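Galtbridge Equipment Notes

Planning a Cloth-Handling Bench: What to Buy, What to Borrow, What to Put Off

Updated Mon 13 August

Product pages | Bench kits | Felt and surfaces | Spares | Contact

Cloth is a wonderful thing to work on with a robot. It slumps, it twists, it hides its own corners, and no two grabs leave it the same way. We get a lot of mail from labs and small workshops who want to start on towels and laundry and have one budget line to do it with, so this page covers the Lillarden Bench Kit and the things you'll want to price alongside it.

The kit is the tabletop package only. It doesn't include a robot. You get the table, a fitted felt cover, a cable tray that hangs off the back, and a bag of sample cloths. It works with arms mounted on the table, beside it, or on a separate pedestal behind the back edge, so tell us which one you have before you order — the cable tray moves depending on the answer.

Surface

Get the felt. We tried bare laminate for a long while and a towel would skate away the moment a finger touched it. Felt gives just enough drag that the cloth stays put while the gripper closes, and it's kind to fingertips that come down a little too low. The standard color is dark green, which shows up nicely against tan, white, and most pastels. If your cloths are mostly green or navy, ask for the gray.

Felt does collect lint, and terry is the worst for it. Order 2 covers. One goes on the table, the other sits clean on a shelf, and you never lose a morning to the lint roller. The covers wrap over the edges and fasten underneath, so swapping one is a five-minute job. 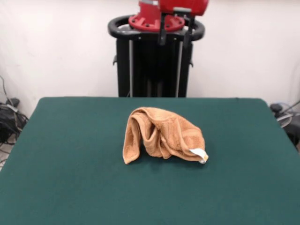 Cloths

People spend weeks comparing arms and then grab whatever towels are in the break room. Please don't! The cloth is half of your setup. The sample bag has 8 pieces: hand towels in two weights of terry, a waffle dish towel, a thin cotton napkin, a fleece square, and three washcloths. Leave the tags on a few of them. A tag is a lovely little test for a vision system, and your software should meet one early.

Buy duplicates of any piece you like. Terry changes as it gets handled, and after a few hundred pickups a towel folds differently from its fresh twin. We mark ours with a laundry pen and retire them in pairs.

Arms and grippers

If you already own a robot, start with it. Reach matters more than payload for this kind of work, since even a heavy bath towel weighs very little next to what most arms can lift. What you need is enough room to raise a corner until the cloth clears the table. Measure your longest towel, add a bit for the gripper, and check that against the height you can really get to with the wrist pointing down.

Grippers deserve their own line in the budget. The Diment soft fingertips fit most parallel grippers and are our favorite for terry, where the loops give them something to hold. For thin napkins the narrow Diment tips are better, as the wide ones tend to pick up two layers. Put in for a spare set of either. They wear, and the wear shows up as mystery drops long before you can see it.

Cables, power, and floor space

Leave more room behind and beside the table than the drawing says. Controllers, power supplies, and cords all have to live somewhere, and somebody will need to get in there with a flashlight. We ask for 7 feet of clear wall on the cable side. A Hamdan floor cover is worth having if people walk past the bench, and it cuts with ordinary shears.

Lighting is cheap, so do it well. A plain white wall and two diffused lamps will give you soft shadows in the creases, and those shadows are a big part of how a camera makes sense of a crumpled cloth.

What to put off

Motorized height adjustment. A second bench. The folding jig, at least until picking is reliable. All of these are nice and we sell most of them, but they fit better in a second round once you know how your team works.

Ordering

Lead time on the Lillarden Bench Kit is about 2 weeks. The gray felt takes longer and the next batch arrives in September. Quotes list the table, covers, cloths, and tray as separate lines, so you can split them between equipment and supplies if your purchasing office likes it that way.

Spare felt covers, sample bags, and Diment tips ship on their own. Send us the model of your arm and the size of your biggest towel with your request.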